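八月，下午四点二十

接着上次那页写。纸张修复组的小麦淀粉糊，这一批重新熬过了，编号沿用Dadwood那套账本的流水，不另起。

上一批的问题记一下，免得以后又忘。糊放到第三天表面起了一层皮，刮掉以后下面发稀，刷在楮皮纸上干了之后边缘翘。Viera说是搅得不够，我觉得是水加多了。翻了前面的记录，那天是Boris熬的，写的是“水适量”，没有数。以后谁熬谁写克数，不要写适量。

这次的做法：

小麦淀粉187克，先用冷的去离子水泡一夜，早上倒掉上层清水，再换一次水。泡过的淀粉沉得很实，要用硅胶刮刀从锅底慢慢翻起来，翻到没有硬块再上火。水总量按390克算，包括泡完留在里面的那部分，所以要连盆一起称，减去盆重。盆重写在盆底了，铅笔写的，洗的时候别擦掉。

小火，一直搅。开始十来分钟没什么变化，像牛奶，然后突然变厚，这时候最容易糊底，手不能停。变厚以后颜色从白转成半透明，再搅二十五分钟。关火，盖湿布，放凉水盆里降温。过筛用马尾筛，过了三遍，第三遍筛上基本没有东西了。

得到的糊比上一批硬，挑起来不往下滴，切开断面是亮的。取一小份加水调开，用旧棕刷调，调到酸奶那样的稠度，用来贴补纸。再取一份调得更稀，用来托裱。两份分别装瓶，贴标签，放冰箱第二层。第一层是Manee的甲基纤维素，不要混。

试样：

用的是Mikuš送来的那包三种楮皮纸，薄、中、厚各裁五条，贴在没有价值的旧账页上，吸水纸加毛毡压，上面放玻璃板和铅块。

薄的：两小时后取出，平，没有翘，背面摸不到边。
中的：平，有一条在角上有个小气泡，应该是我刷的时候没赶出去。
厚的：五条里两条边缘略微拱起，换了干吸水纸再压了一夜，第二天早上看已经平了。厚纸以后一开始就多换一次吸水纸，半小时换一次，换两次再长压。

撕口比裁口好，这个以前就知道，不过这次放在一起看差别很明显。裁口的那几条在侧光下有一道硬线，撕口的纤维散开，基本融进去。撕之前用毛笔蘸水画线，线画两遍，等十几秒再撕。厚纸画三遍。

然后是Dusthorpe的账本。

全册200页，纸是机制的，带一点横纹，前面二十来页水渍最重，书口一侧发黄发脆。墨水两种，正文是铁胆墨，页码和后来加的批注是一种偏紫的墨水，可能是苯胺染料，沾水会跑。今天在第六页右下角的一个批注上点了一滴水，用吸水纸一压就带下来一圈淡紫色。所以有批注的页不能水洗，只能干清洁，局部补的时候糊要尽量干，刷完马上用吸水纸压。

铁胆墨部分用试纸测了三处，两处有游离的亚铁离子，一处没有。有反应的两处都在笔画重的地方，大写字头和合计下面的双横线。双横线有几页已经蚀穿，纸沿着线断开，翻页的时候要用薄聚酯片托着。

Leopoldo的意见是这些断线一律不用湿糊，改用预涂明胶的薄纸，用微量水汽活化。我同意。预涂纸我们没有存货，要自己做，明胶用B型，浓度先试百分之三。试之前先找一张废页上有铁胆墨的，不要直接上账本。Lirnach那批散页里有几张登记过可以做试验，在平柜最下面一层，取用要签字。

干清洁做到第三十一页。用的是乳胶海绵，切成小块，脏了就换面，不要来回擦，朝一个方向。批注附近用软毛刷。海绵屑用吹球吹，不要用嘴。第十二页和第十三页之间夹着一小段麻线和一片干叶子，装袋，袋上写了页码，跟账本放一起。
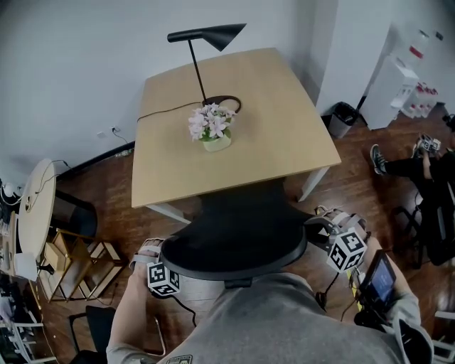 页码核对也顺手做了。原编号从1659开始，说明前面至少还有一册或几册，Jacobus去问过送件的人，对方说家里只有这一本。中间跳了一个号，看折帖的结构不像缺页，第四帖的对折页都在，缝线也没有动过，我倾向于当年写错了。报告里写“编号有跳，未见缺页迹象”，不要写“完整”。

缝线情况：前两帖线断了，后面的还紧。暂时不拆。Jacobus想整册拆开重订，理由是前面的纸要托裱，带着线不好做。我觉得可以只把前两帖松下来，做完再用原孔接回去，线用亚麻的，粗细跟原来对一下。这件事等他回来当面定，先不动。

书脊上的胶是动物胶，很厚，有裂。用甲基纤维素敷了一小段，四十分钟后软了，可以用骨刀刮下来，刮完的纸脊颜色正常。敷的时候注意别让水分往帖里走，两边用聚酯片隔开。Manee调的浓度正好，不流。

湿度：早上偏高，中午开了除湿，下午稳定。毛毡有点潮，晚上全部摊开晾，不要叠着放。

待办：

明胶预涂纸，先做小样，三种浓度。
订吸水纸，厚的快没了。
把“水适量”那一页的记录补上说明，Boris自己补。
第三十二页以后的干清洁，继续。
马尾筛边上有一处松了，拿去修，修好之前过筛动作轻一点。
糊放到第三天再看一次表面，如果又起皮，就把泡粉的换水次数改成三次再熬一批对比。

五点五十，压着的厚纸换过一次吸水纸，明早取。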